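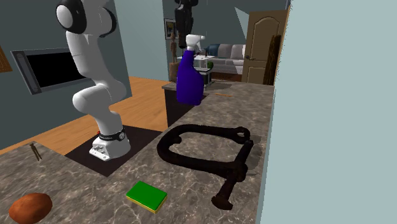
Figure 1. Talard kitchen simulator, counter setup, arm on its mounting plate. Sponge and spray bottle included; potato likewise.

Week 9: Reading a Product Sheet Without Getting Hurt
Instructor: Sosina Tsegaye
Handout revised November 8, 2020

Talard is sold by Brunovell as a simulated kitchen for people who want to train a robot arm before they can afford one, or before the one they can afford has broken anything. A seat costs 160 a year for students. The sheet promises 800 household objects and "endless variety," and you should decide early which of those two claims you plan to hold them to.

What you get

A room, a counter, an arm bolted to the counter, and a supply of things to drop. The marble is handsome. The arm in Figure 1 sits on a plate set into the surface, turned at an angle to the counter. You can change the angle in the setup file, and you will, usually by accident.

Note how much of the room is none of the arm's business. There is a sofa back there, and a television on the wall. Brunovell calls this "visual richness." Giang Lục calls it a tax on his graphics card. Both are defensible positions, and you may be asked to defend either one in section.

What to check

Object weights. In our copy 114 objects shipped with the same default weight, so a clothespin and a potato put up equal resistance. Look in the object table before you blame your grip code.

Contact. Soft things are modeled as hard things with a soft-looking surface. Pressing on a sponge teaches your arm a good deal about bricks.

Names. Search the catalog for the big dark looped item at the right of Figure 1. Fulgencio Magaña says handle, Vlasta Skála says clamp, and the lab wiki has had both since May. Your report should pick one and stick to it.

Support. Our longest open ticket took 293 hours to get a reply, which thanked us for our patience.

For Thursday

Run the pick-and-place demo with the lights at default, then again with them dimmed. Write one page on what changed. Compare the license terms with those of Hrnčiar, the cheaper rival, whose kitchen has no sofa and whose manual has no index.

Screenshots don't count toward the page.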